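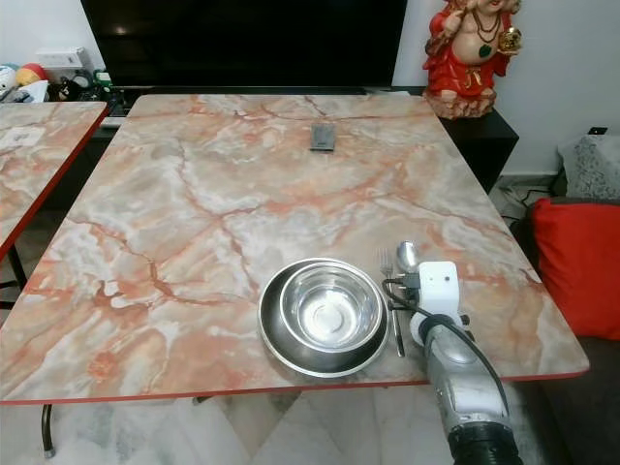 Buy the Table Before You Buy the Arm

I love budget season. I know how that sounds, but give me an empty spreadsheet and a robot project and I'm happy until lunch. Over the past few years I've helped plan equipment purchases for small teams who want robots doing ordinary household jobs, like setting out dishes, sorting cutlery and stacking one bowl inside another. I've come to a strong opinion about it. Most of these teams spend their money in the wrong order, and the fix is cheap and fun.

The usual plan goes like this. Somebody gets a grant or a yes from the boss, and the first line of the budget is the arm. The second line is a better gripper. Then come the computer, the cameras, the mounting hardware, and at the very bottom, in the row where people put pens and coffee, there is a line called "misc. props." On one plan I was sent, for a project named Drarau, that line was $3. Three dollars! For a robot whose whole purpose was to handle kitchenware!

I'd turn that upside down. Start with the bowls. Go to a discount store and buy the shiny steel ones, because steel is what people really have in their kitchens and it is wonderfully hard on a vision system. A polished bowl picks up every lamp in the room. Two of them nested together give you rims close to rims and reflections on top of reflections. Then get forks and spoons, which are thin and flat and sit so low that a gripper has very little to get hold of. If your arm can pick a fork up off a glossy tabletop all day long, you have something worth showing people, and the fork cost you next to nothing.

The table matters just as much. Teams love a plain matte white bench, and I understand why, since everything shows up on it. But people eat at tables with patterns, with veins and swirls and colored edges, and a pattern can fool software that did beautifully on white. When the Ulloa group asked me to look over their list, I talked them into a secondhand dining table with a busy top. It came to $323 with delivery, and I still think it was the best purchase on the sheet. They learned more about their depth camera in one afternoon than in the whole month before.

And please, leave the room alone! A television, a sofa with cushions on it, toys on the next table, a statue on a cabinet, some cables on the floor: these are free, and they are what a home looks like. I have seen people price gray curtains and backdrop stands to hide all of it. One quote for that sort of thing came in at $869. You could buy a lot of spoons with $869.

Now, the arm. I'm not saying buy a bad one. I'm saying buy it second, after you know what it has to lift and how far it has to reach. Put your bowls and cutlery where a person would put them and measure from where the arm will be mounted to the farthest thing. The Tokari plan had a long-reach model penciled in, and once we laid the dishes out it was plain that the shorter one covered every spot they cared about. The difference went into spare fingertips and a second set of cables. Cables deserve their own line, by the way. An arm that reaches over a table drags its wiring along with it, and a loop that looks harmless on the bench can end up lying right across the fork you want to grab. Clips, sleeves and an hour of routing should be in the plan from the first draft.

I also like to set aside money for repeats. Spoons get bent. Bowls get dented, and a dented bowl doesn't behave like a new one (keep it, it's a great test object). For a year of steady tabletop work I'd put down $506 for replacements and small parts, and I wouldn't let anyone raid it for software.

There is a fair argument against all this. Prices on arms can change between October and spring, delivery can be slow, and a team that waits may miss its slot. My friends at Avwood make that case every time we talk, and they have a point if the funding runs out on a fixed date. In that case, place the order, but shop for dishes that same afternoon. The crate will take its time getting to you. You can have the table set and your cameras pointed at it long before then, and you'll already know which bowl is going to give you trouble.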